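Uston House Reno Group: Minutes of the April Get-Together

Last updated: April

We kicked off at 7 with coffee and the paint chips all over the floor, and straight away had great news: the upstairs bathroom is nearly there! The tile is grouted, the vanity is in, and the new mirror makes the room feel twice as big.

Paint. Long, happy debate. Dender (the soft green) beat Uvel (the gray) for the hallway, and we'll need 2 gallons. Uvel stays on the list for the laundry room, where the light is better for it. Agreed.

Budget. We set aside $300 for the bathroom finishing touches and have spent $200 of it, mostly on the light over the sink. Everyone loves that light. What's left goes to hooks, a shelf and a proper towel bar. 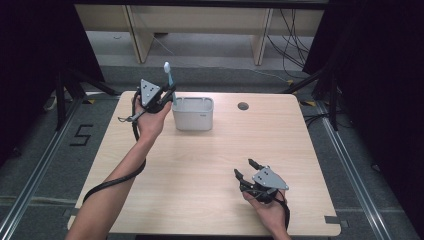
The towel bar took a while. Brushed nickel got the most votes, although black had some very loud supporters (you know who you are!). We'll order the nickel and try it against the tile before drilling any holes.

Floors. The boards in the front bedroom came up beautifully under the old carpet. Sanding is set for the next work weekend, and we still need to book the drum sander from the rental place on Ignacio Street. Bring masks and old shoes.

Porch. Put off until the rain lets up. The swing is staying, no vote needed.

To do: order towel bar, buy hallway paint, book sander, return the extra box of tile.

Meeting closed at 9:15, followed by pie.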